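How to Clear and Fold Clothes on a Bed Fitted with a Bamboo Tile Mat

Published May 23, 2018
Filed under: Bedroom, Summer bedding

A bamboo tile mat gives a flat, firm folding surface for as long as it stays on the bed, usually from late April until the nights cool down. It behaves differently from a quilt. Cloth slides on it, buttons catch between the tiles, and a heavy pile set down near the edge can pull the whole mat out of line. The procedure below covers one adult's clothes for a normal week. Allow 36 minutes the first time.

What you need

One bed with the mat already laid over a fitted or flat sheet.
A dry cotton cloth.
A folding board. The Prurnero board is used for the measurements here, but stiff cardboard cut to the same width works.
A small dish for coins, hair ties and loose buttons.

Step 1. Clear the mat

Take everything off the sleeping area and sort it at one side. Keep three groups: clean and folded, clean and unfolded, to be washed. Empty the pockets into the dish. Place folded stacks at a near corner, where they can be reached without leaning across the tiles, and leave the middle open for work. Dark garments go together at the far side. 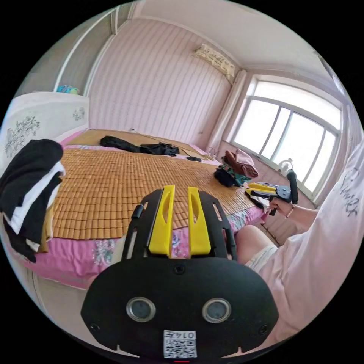 Step 2. Check the tiles and the sheet

Run a flat hand across the mat in both directions. A raised tile means a twisted cord or something trapped underneath. Lift the mat at that point, remove the object and lower the mat again. Do not drag it back into place, as this bunches the sheet.

Pull the sheet down until it hangs evenly at the front. A printed sheet makes this easier, because a row of flowers can be used as a straight line. Wipe the tiles with the dry cloth along the grain.

Step 3. Fold the tops

1. Lay the garment face down, with the collar toward the headboard.
2. Close all buttons and zippers. An open zipper will scratch bamboo.
3. Center the board below the collar.
4. Fold each side over the board, then turn the sleeve back on itself.
5. Slide the board out and fold the lower half up.

Limit each stack to 6 garments. Taller stacks lean on this surface and tip when someone sits down on the bed.

Step 4. Deal with the headboard

Clothes hung over a headboard are normally worn once and not ready for the wash. Take them down last. Shake each one out, check the collar and cuffs, and either hang it in the wardrobe or add it to the laundry. Black fabric shows lint from other cloth, so brush it before it goes next to anything else. Wipe the top rail of a painted headboard with the dry cloth only.

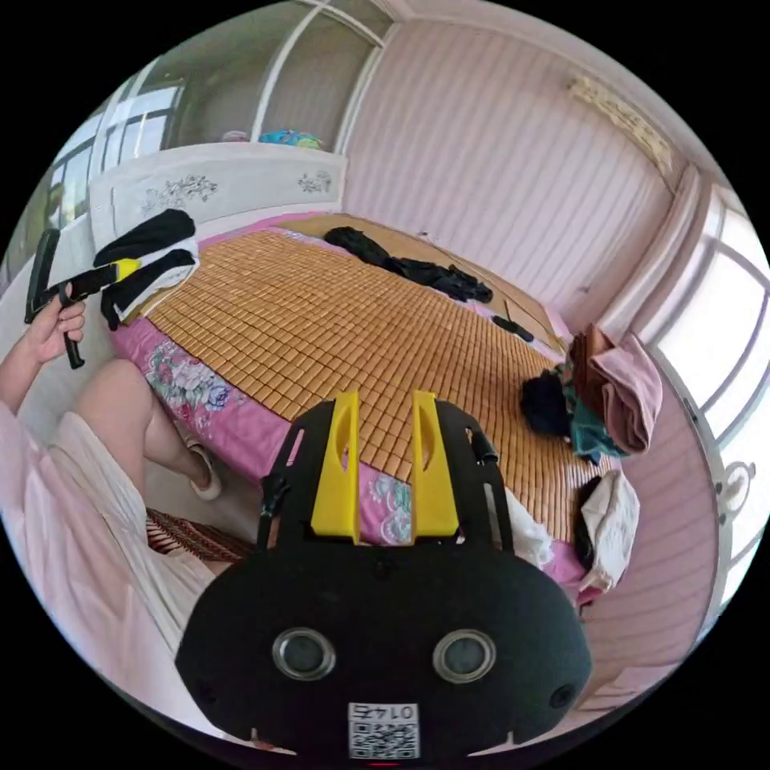
Babita Kashyap writes that step 3 gave her trouble until she put a thin towel under the board: "Mine slid every time I folded the second sleeve. With the towel it stays where I put it. I also keep stacks to 5, as my mat is an older one and the cords have gone slack."

A towel is acceptable provided it is removed before the mat is used for sleeping. Slack cords should be retied at the corner knots.

Step 5. Put the stacks away

Carry one stack at a time with a hand underneath. Load the lowest shelf first. When the bed is clear, repeat the hand check from step 2 and straighten the mat against the headboard.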